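Tandix Reuse Program
Progress report to the Drando Fund
Period ending 31 July 2023

1. Work completed

The grant covers the intake, teardown and refit of 500 retired desktop computers at the Ruvlow workshop. Nearly all units have been received and logged. Teardown is on schedule. Sorting of recovered parts is two weeks behind, mainly due to a shortage of antistatic bags.

Towers are opened on their side on the slatted aluminum worktable, with the side panel off and the motherboard facing up. Cables are traced before any part is pulled.
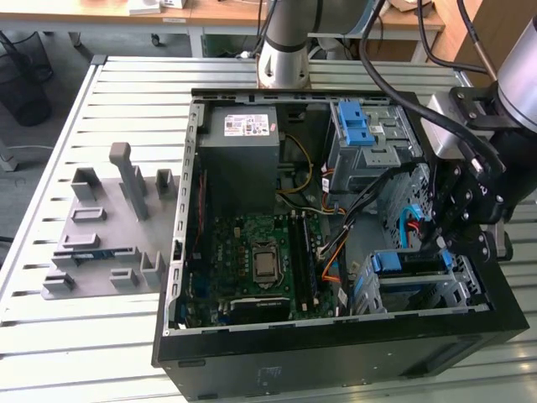
Report no. 7

The processor and both memory modules can be reached in this position without moving the power supply. Drives in this case type are held with blue plastic clips and handles. Clips are kept with the case, as spares are hard to find.

2. Parts recovery

Memory is tested in pairs and matched by size. Refitted units leave with 16 GB where the board allows it. Power supplies that fail the load test go to the Rana recycling yard with their labels left on - the yard sorts by rated output.

3. Open items

Loose data cables are still being stored in mixed bins. A second rack has been ordered. Drive wiping records need to be merged into the main log before the November audit. No change to the budget is requested for the next period.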